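Lurstead Opens Its Robotics Workroom to Visitors

The Plalance workroom at Lurstead held its open afternoon in December. I attended for the full program and offer the following account for readers of this blog who were unable to be present.
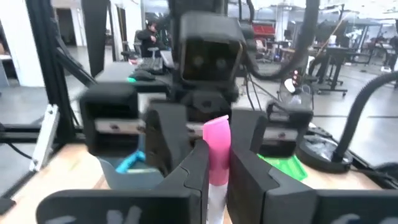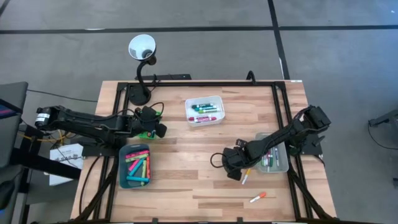
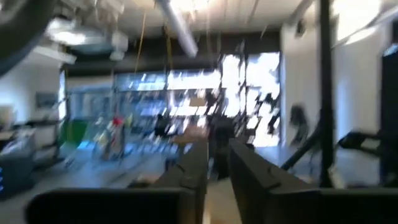
Posted by Oratile Zulu
Filed under: Visits and Demonstrations

The afternoon began at 2 p.m. with a short welcome from the workroom staff, followed by an introduction to the station with two arms. Attendance was some 70 people over the afternoon, among them teachers, students from the Adams program and several local employers. Visitors were admitted to the station in small groups.

The subject of the demonstration was the handling of markers. Staff explained that thin, light objects of this kind are a useful test for a gripper, as they roll easily and must be held at the correct angle. The task presented to visitors was to take a marker from the table and pass it from one arm to the other. An operator guided the arms during the first part of the session. The second part was given over to questions.

Many of the questions concerned speed. The staff replied that the arms are run slowly while a new task is being prepared and that the pace is raised in stages. One teacher asked whether the same setup could sort crayons by color. She was told that this is planned for the spring.

I was also able to view the recordings made by the cameras near the grippers. When an arm swings quickly, the room behind the fingers dissolves into streaks while the fingers themselves stay fairly clear. Staff noted that such passages are kept in the record.

Willico provided refreshments in the entrance hall, and the program closed at 4 p.m. Schools wishing to arrange a group visit to Plalance should write to the Lurstead front office and state the number of students expected.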